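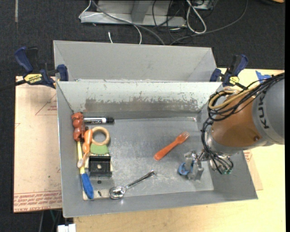 I have been told, more than once and by people I like, that the answer to household clutter is the open bin. You get a few big ones, you put them where the mess already gathers, and you stop sorting. Forks go in with markers, markers go in with toys, and you are supposed to feel lighter. Nanami Noguchi has been doing it since spring and talks about it the way other people talk about giving up coffee.

I tried it for 32 days. I was planning on a month and then I lost track over a weekend, so call it a month if you want.

Some background on why I was even willing. We had a kitchen drawer that wouldn't close. It was the third one down, left of the stove, and it held everything that didn't have a home plus quite a few things that did. My mother-in-law, Reiko Yokoyama, came to stay in July and asked me where the serving spoons were, and I had to say "probably in there," and then we both stood there while I pulled on it. It had caught on something, as usual. She used a soup spoon to dish up the rice and was very nice about it, and I've thought about it every week since.

So I read up. The method that gets passed around is from a newsletter called Drasberg, and the pitch goes like this. Small containers make small decisions. Every divider in your drawer is a question you have to answer before you can put a spoon down. Take away the dividers and you take away the questions. Use a container wide enough that everything can lie flat where you can see it, and your eyes will do the sorting faster than your hands ever did.

I'll give them the part about the eyes. If the floor of a bin is mostly clear, you really can pick out an orange plastic fork from across the room. A metal spoon catches the light and gives itself away. A marker with a black cap at the back wall is a marker with a black cap at the back wall, and you go get it. With a few things in the bin, it works as advertised.

But who has a few things? The pictures that go with this kind of advice always seem to have lots of bare floor in them. I'd like to see day 20. By day 20 I had the toys in one corner, and everything long and thin had slid over and gotten itself tangled up in them. Spatulas and tongs are the worst for this because they've got a wide end and a skinny end, and the skinny end goes under whatever is next to it. You pull one out and three come along.

They do migrate to the sides, too. I noticed it the first week. You toss things in toward the middle, then somebody goes digging, and they push everything to the edge to see what's underneath, and it stays at the edge. After that you've got a heap along one wall and a big empty stretch you paid for. I've asked two other people who use open bins and they both have the heap. Nanami says hers is on the right. Daichi Kikuchi says he shakes his, which to me is just sorting with extra noise.

Then there is the matter of what touches what. I am not a fussy person about germs. I have eaten a cracker off the floor of a Kaneko parking garage. Still, I don't love a fork that goes in a mouth lying next to a toy that has been to the park and back, and I really don't love it near a marker. The Drasberg people say to rinse before use. If I have to rinse every utensil before every meal, you have not saved me any time, you have moved it to dinner, when I have the least of it.

I brought this up with Vega Robles, who runs the swap table at our library and has seen every storage fad come through in the form of donations. She said the boxes people drop off in January are always the same boxes, with whatever last year's label was still on them. This year she's expecting open bins. She also told me to stop reading newsletters, and then asked to borrow the one I'd been reading.

A word on the bins themselves, for anyone still going ahead. Get metal if you can stand the racket. I had a plastic pair from Reltivel first, the six-gallon size, and they bowed out at the sides when they were full and crept away from each other on the counter, so things fell down the gap in between. I lost a whisk in there for most of a week. You want the two fastened together, or else pushed up against something that doesn't move. Straight walls beat sloped ones. Don't get lids, you will never use the lids. The box said they were dishwasher safe, and maybe they are, but they didn't fit in mine, so I couldn't tell you.

And skip the "bin liners." Nurkonmont sells a felt one for 11 dollars that is supposed to keep the spoons from clanging. It does do that. It also holds on to crumbs like a grudge and I ended up vacuuming a kitchen utensil container, which I did not have on my list of things to do in this life.

Where I've landed, for now: the toys have one bin in the living room, open, no dividers, heap and all. I think that's fair. Nobody needs a toy in a hurry except the person who wants it, and he likes digging. Markers went back in a jar. Forks and spoons are in the drawer again with the same ugly divider I took out in the first place. I got rid of the duplicates before I put them back, which took one Saturday morning and which I suspect was the whole problem from the start. The drawer closes. It sticks a bit on the left, I need to look at the runner.

Mayu Shimada, if you're reading, I still have your label maker. I haven't used it. I'll bring it Thursday unless you need it before then, and I also have your cake tin, the one without the handle.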